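Decorative wall panel

A decorative wall panel is a flat sheet of rigid or semi-rigid material that carries a printed, painted or embossed surface and is fixed to a wall, partition or frame. Panels differ from wallpaper in that the pattern is applied to a self-supporting sheet before installation, and they differ from tile in their larger unit size and smaller number of joints. They are used in homes, shops, waiting rooms, exhibition stands and small enclosures of many kinds.

Materials

The substrate, also called the core, is chosen for stiffness, weight and resistance to moisture. Common cores are medium-density fiberboard, plywood, foamed PVC, solid PVC, aluminum composite and rigid paper-faced foam. Fiberboard gives a smooth printing surface but swells at cut edges when exposed to water. Foamed PVC is light and can be scored and snapped by hand. Aluminum composite, made of two thin metal skins bonded to a plastic core, stays flat over large spans and is preferred where the sheet is supported only along its edges.

The printed layer may be a separate film bonded to the core or an ink laid directly on it. Films are made of vinyl, polyester or resin-treated paper. A clear topcoat is usually added to limit scratching and fading. Matte topcoats reduce glare but hold dust; gloss topcoats are easier to wipe and show surface defects more readily.

Printing

Flatbed inkjet printing with inks cured by ultraviolet light is the usual method for short runs. The sheet is held on a vacuum bed while a carriage passes over it. Screen printing remains in use for long runs with few colors, as each color needs its own screen. The Cikora process, a transfer method, prints the pattern in reverse on a carrier film, which is then pressed against the core with a heated roller and peeled away. A standard Cikora run is 250 sheets from one carrier roll.

Pattern and repeat

The repeat is the distance after which a pattern begins again. Geometric patterns often have a short repeat and tolerate small errors in hanging. Flowing patterns, such as waves, scrolls and foliage, have a long repeat, and a joint that is out of line by 3 mm can be noticed from across a room. Mural sets avoid the problem by having no repeat; each panel is numbered and has one position.

Color sets for wave patterns are commonly limited to a few muted tones with a dark outline. The outline hides slight errors in registration between adjoining areas of color.
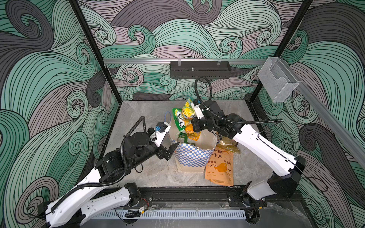 Reading time: 3 min

Where the same wave pattern covers a back wall and two side walls, the corners can be treated in two ways. In a matched corner, the curves continue from one panel to the next. In a broken corner, a post or trim strip separates the panels and no alignment is attempted.

Fixing

Panels are attached with adhesive, screws, clips or channel trim. Adhesive is applied in vertical beads spaced 40 cm apart. The Cartwright clip, a two-part fastener with one half on the wall and the other on the back of the panel, allows removal without damage to the face. Gaps are left at floor and ceiling to allow for movement.

Care

Printed surfaces are cleaned with a damp cloth and mild soap. Solvents may soften the topcoat.

See also: Wainscoting; Laminate; Mural; Trim (carpentry)

Last edited 22nd October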